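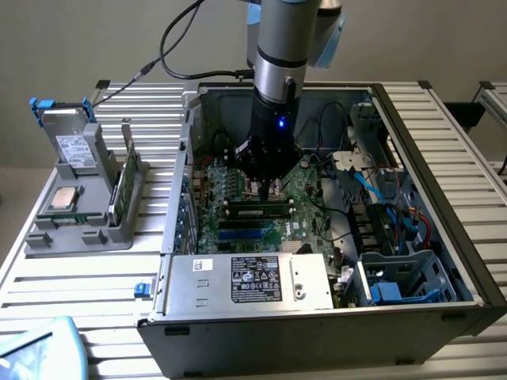
Teaching by demonstration: an interview with Vusumuzi Mokgethi
17 January 2026

The Kekevik laboratory has spent the winter term on the dismantling and refitting of desktop computers by robot. Vusumuzi Mokgethi, who leads the work, spoke to Selvaraj Seneviratne about how the arm is taught.

Mr Mokgethi began with the choice of task. Memory modules, he said, are among the least forgiving parts of a computer to handle. "The slot is narrow and the module must go in straight. A person feels the resistance and corrects for it. We want that correction in the record."

Two methods are in use. In the first, the operator takes hold of the arm and leads it through the movement. In the second, the operator sits at a separate desk and drives the arm with a hand controller. The laboratory began with the first and now relies chiefly on the second. "When you push the arm yourself, your own strength gets into the force readings," he explained. "At the desk, the readings belong to the arm."

Operators train for 8 hours before any of their demonstrations are kept. The present set holds 92 demonstrations of the memory task, recorded by six operators, and a session may last up to 11 minutes where an attempt has to be repeated. Asked whether failed attempts are thrown away, Mr Mokgethi said they are labelled and stored. "A recovery is worth having. If the module tilts and the operator brings it back, the robot should see how."

He was cautious about the drives and the processor. The processor in particular leaves little room for error, and the group has yet to agree on how slowly an operator should be asked to work. "Some of my colleagues would halve the speed. I would prefer to keep a natural pace and accept more failures."

Mr Seneviratne asked what the operators themselves find difficult. Mr Mokgethi named depth. From the desk, he said, the last few millimetres above the slot are hard to judge, and a second view is to be added to the operator's screen before the next set is recorded.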